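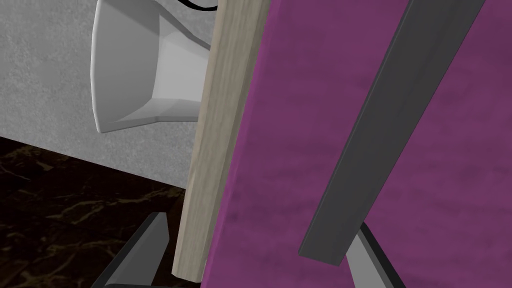

4.3 Checking the wrist view before you record

Wimon draws a new room every time you reset it. Walls, floors, fabrics and lights all come out of a hat, and the hat has no taste. Marble next to purple velvet is normal. Do not file a bug about it. Sang Tô has a folder of those already.

Before you start, load your robot profile (section 3) and close any other viewer windows. Two viewers will fight over the same render port, and the one you want will lose.

1. Open the Scene tab and type a seed. Use 2467 for your first run so your results match the ones in this guide.

2. Press Reset and wait for the status light to turn green. Yellow means textures are still loading. Yellow for more than 11 seconds means they aren't going to.

3. Switch the view to Wrist. Both gripper fingers should show up somewhere in the picture. If you see only one, open and close the gripper once with the slider.

4. Turn on Show Contacts. Jog the arm toward the target in small steps until a marker appears, then back off one step.

5. Press Save Start Pose and give it a name you will recognize in November. "test2_final_new" has been taken, several times.

6. Press Record.

Note: The wrist view is close up by design, and a panel or board can fill most of it. The planner does not care, as it works from the scene file. The perception module cares a lot. If its confidence bar stays red, back the arm away and save the start pose again.

Note: Changing the seed changes the surfaces and the lighting. It does not move the furniture. For that, use Shuffle Layout, which also clears your saved poses -- it asks first, in very small type.

CAUTION: Do not press Reset while recording. Wimon will keep writing to the same file, and you will get one episode in which the room changes color halfway through. The training script accepts this without complaint.

If the viewer stops with error 635, the render cache is full. Choose Tools > Clear Cache, restart the viewer, and go back to step 2. Your seed is kept. Your window layout is not.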